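Ticket: Course completion not recorded after final reflection is submitted
Product: Trolholm course player
Content: Amanau, personal development and leadership series
Status: Resolved

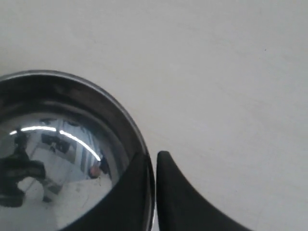

Summary

Learners who finish all units of the Amanau series and submit the final written reflection see the series listed as "In progress" at 98 percent or lower. No certificate is issued. The reflection text is saved and can be read by the facilitator. Reported by the Lappalainen account, which runs the series for new managers.

Environment

Trolholm course player, hosted version, current release
Series imported as a package, not built in the editor
Sign-in through the client's single sign-on
Browser makes no difference. Reproduced in three desktop browsers and on one tablet.

Steps to reproduce

1. Sign in with a learner account enrolled in the series.
2. Complete the five units in order. The first four are "Naming a purpose", "Habits and obstacles", "Working with others" and "Leading without a title". The last is "Final reflection".
3. In "Final reflection", enter a response of more than 3,000 characters.
4. Select Submit. The confirmation message is shown.
5. Return to the dashboard.

Expected: series status is Completed and the certificate link is active.
Result: series status is In progress. The certificate link is grayed out. The unit itself shows a green check mark.

Log

Entry 1
Client states that the fault affects some learners in a cohort of 998. Asked for two affected accounts and one unaffected account. Asked whether affected learners used the journal export before submitting. Client confirmed they did not.

Entry 2
Accounts received. Compared completion records. The unaffected account has a closing record for "Final reflection" with a score of 100. Both affected accounts have a saved response and no closing record. The dashboard calculates series status from closing records only, so it is reporting correctly on the data it has.

Entry 3
Advised client to have one affected learner clear the browser cache and resubmit. Resubmission accepted, no change in status. Cache ruled out. Client asked us not to request further resubmissions from learners, as several had already rewritten their reflections believing the first version was lost. Agreed. All further tests use staff accounts.

Entry 4
Tested with a staff account and a one-sentence reflection. Closing record written, status changed to Completed within a minute. Repeated with a long reflection pasted from a text file. No closing record. Response length is the variable.

Entry 5
Narrowed the limit. A response of exactly 3,000 characters completes normally. One more character and the closing record is missing. Line breaks count toward the total. The text box has no counter and gives no warning, and the unit instructions tell learners to "write as much as you need".

Entry 6
Reviewed the package. At submission the unit sends two requests. The first stores the response and has no length limit that we could reach in testing. The second writes the closing record and includes a copy of the response in its comment field. That field rejects anything longer than 3,000 characters and the whole request fails. The unit does not check the result of the second request before showing the confirmation message.

Entry 7
Raised with Olell, who maintain the package. Olell confirmed that the comment copy is left over from an earlier version, in which facilitators read reflections in the gradebook. Facilitators now read them in the response viewer. The copy is not used.

Entry 8
Client asked whether the limit could be raised on our side in the meantime. Declined. The field is shared by every course on the platform and the value is fixed by the import format.

Workaround (in force until the package was replaced)

Facilitators could mark the unit complete by hand:
Open Cohort, then Learners, and select the learner.
Open the series record and choose Edit status.
Set "Final reflection" to Completed and save.
The certificate link becomes active at the next dashboard refresh. Do not use Reset unit. Reset unit deletes the stored response and it cannot be restored from the facilitator view.

Resolution

Olell supplied a revised package in January. The comment copy has been removed, and the confirmation message now appears only after both requests succeed. If the second request fails, the learner sees "Your reflection was saved but the unit could not be closed" with a Retry button.

The revised package was loaded to the test area first and checked with short, long and empty responses. Short and long both complete. Empty is refused with a prompt, as before. Moved to the live area outside the client's working hours.

A repair job was then run on the cohort. It wrote a closing record for every learner with a stored response and no closing record. Completion dates were set to the time of the original submission, at the client's request, so that certificates match the program schedule. Client checked the two sample accounts and confirmed both certificates open.

Open items

Character counter for the text box: logged as a feature request, no target release.
Wording of the unit instructions: with the client. No change needed for the fix.
Facilitators who marked learners complete by hand do not need to undo it. The repair job skipped those records, and their completion dates remain the dates of the manual edit. If the client wants these aligned, open a new ticket and attach the list of learners.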